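Skolbridge Tracking and Alignment: Frequently Asked Questions

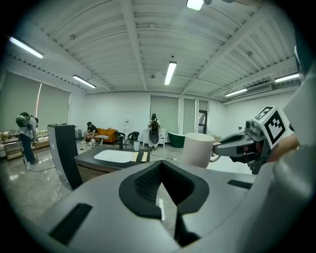
Mug held by the handle, with the marker cube on top of the jaw.

Skolbridge is the part of the Jornura toolchain that turns hand-held gripper recordings into trajectories a policy can train on. These are the questions that come up most in the support inbox. For installation, see the setup page.

What does Skolbridge do with a recording?

It takes the video, estimates where the gripper was at each step, works out how open the jaw was, and writes both to one file with a shared clock. It doesn't train anything. Training happens in Flultamia or whatever you already use.

Do I need a marker on the gripper?

For the default pipeline, yes. The tracker looks for a square marker with a known ID and a known side length. If you print your own, measure the printed black square with calipers and put that number in the config. Printers scale pages more often than people expect, and a wrong side length shows up as a trajectory that is stretched by a constant factor.

Can the tracker work without a marker?

There is an experimental mode that uses scene features only. It does well in rooms with a lot of fixed detail and badly when the view is mostly blank wall or shiny floor. We don't recommend it for fine placement tasks.

Will people walking in the background break the tracking?

Usually not. Points that move against the rest of the room are thrown out before the pose is solved. Trouble starts when someone stands close to the camera and fills most of the view. The log prints LOW_STATIC for those stretches and the export step skips them unless you tell it otherwise.

What about ceiling lights?

Fluorescent tubes can cause banding, which makes marker corners jump from frame to frame. Lock the exposure to a multiple of your local mains period. If you have footage with banding already in it, turn on corner_smoothing and check the result by eye. Bright tubes also make good fixed features, so don't mask out the ceiling.

My trajectory has a sudden jump in it. Why?

The common cause is marker flip. A square seen nearly head-on has two possible poses that fit almost equally well, and the solver picks the wrong one. Set flip_check to on. It compares each pose with the last 4 good ones and rejects a change that no hand could make. It is off by default in version 2 so that old results can be reproduced — it will be on in the next major release.

How long can one episode be?

The loader accepts around 2,000 frames per episode. Longer recordings are split, and the pieces keep a shared episode ID so you can join them again later.

How does it decide when a grasp starts?

From jaw width only. When the jaw stops closing and stays within tolerance, the step is labeled as a grasp. Thin parts such as mug handles are the hard case, because the jaw is nearly shut with or without the part in it. For those, lower grasp_min_width, or label the step by hand in the viewer.

Can I label objects as well?

Yes, in the viewer. Labels are plain text and are stored next to the trajectory. Pick one word per object and stick to it. "mug" and "cup" are treated as different objects.

Does it work with Song?

Song reads our export format directly. Choose "camera frame" when it asks for a reference, and not "base frame", as there is no robot base at recording time. The base transform is added when you plan for a specific arm.

The planner says my trajectory is unreachable. Is the data bad?

Probably not. A person can reach places and wrist angles that a fixed arm can't. Run the reach check against your arm model first. It lists the steps that fail and whether position or angle is the problem. Moving the virtual base often fixes it.

Where do I report a bug?

Use the issue tracker and attach the log, the config and a short clip. Please don't send whole sessions. Questions about the file format go to Úna Mulcahy, who maintains the exporter.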